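Section 4: Recording your first session with the Woten hand-held grippers

Woten setup guide, Jadcombe workshop edition
June 2026

By now you should have both grippers charged and the Roterport software installed on the recording computer. If you skipped Section 3 (the one about mounting the marker blocks), go back and do it. I'll wait. Everything below assumes the marker blocks are on tight and the software can find both cameras.

I wrote this section after collecting 2,894 demonstrations with these things, and a fair number of those had to be thrown out for reasons that were entirely my fault. So the cautions come from experience!

4.1 Before you pick anything up

1. Turn on the room lights and leave them on for the whole session. Changing the light halfway through splits your session into two sets that don't match.

2. Close the blinds if the sun is coming straight in. Glare on a marker block is the number one cause of lost tracking.

3. Open Roterport and choose New Session. Give it a name you'll recognize in November, when you have a long list of them and "test2_final" means nothing to you anymore.

4. Check free space on the drive. A full session takes 32 GB with both cameras recording, and the software won't warn you until it's nearly out.

Note: If you use the Kılıçarslan naming template, the session name fills in by itself. You can still type over it.

4.2 Syncing the two grippers

1. Hold one gripper in each hand, openings pointing away from you.

2. Press and hold both side buttons until the lights go solid. They blink for a few seconds first, so don't let go early (I always let go early).

3. Slowly turn each gripper so that every face of its marker block gets a look from the other gripper's camera. Slowly! A quick flick of the wrist blurs the markers and you'll be starting over.

4. Wait for the tone. If you don't hear it within 35 seconds, put both grippers down, restart the sync from the menu and try again.

Caution: Run the cables over the back of your shoulder or down your side, with enough slack to reach out fully. A tight cable tugs at the gripper right when you're closing on something small, and the learning system will happily copy that little tug forever.

If you have a helper, one person can hold each gripper for this step. Stand close enough that the cameras can see the other block, and keep your sleeves off the markers. 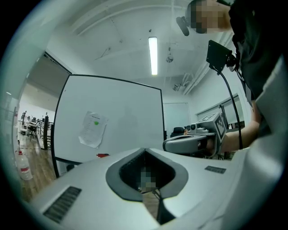

How many demonstrations do I need before training is worth a try?

Start with 100 good ones of a single task. That's enough to see whether the arm has picked up the general idea, and you'll learn more from watching it fail than from recording another week of the same thing.

4.3 Recording a demonstration

1. Set the objects out in their starting places. Move them a little between takes — a hand's width is plenty — so the system doesn't learn one exact layout by heart.

2. Tap the side button once to start. Hold still for a full second.

3. Do the task at a relaxed pace. I talk myself through it under my breath, which looks silly and keeps my speed steady.

4. Close the fingers all the way before you lift. Half-closed grips are the hardest thing to clean up later.

5. Finish with your hands back where they began, hold still again, and tap to stop.

6. Mark the take Good, Fair or Discard right away. You will not remember which was which after lunch.

Note: Fumbles are fine to keep if you recovered from them. If you dropped something, picked it up and carried on, mark it Fair and add the word "recovery" in the comment box. We train on those separately.

Caution: Never put your other hand in to help. It's so tempting when a cup starts to tip, but the robot has no third hand to do it with. Let it tip, then discard the take.

4.4 Taking breaks

The grippers get heavy faster than you'd think. When my arms are tired my movements get short and jerky, and I can see it in the plots the next day. Stop after each batch, set both grippers down with their openings facing up, and shake your hands out. Roterport keeps the session open while you rest, but you'll need to repeat the sync in 4.2 if either gripper goes to sleep.

4.5 Closing the session

1. Choose End Session and wait for the progress bar to finish before unplugging anything.

2. Play back three takes picked at random. Look for frozen video and for the marker outline drifting away from the block.

3. Copy the session folder to the shared drive, then plug both grippers in to charge.

If the outline drifts in more than one of the takes you played back, go to Section 7, Camera calibration, before you record anything else.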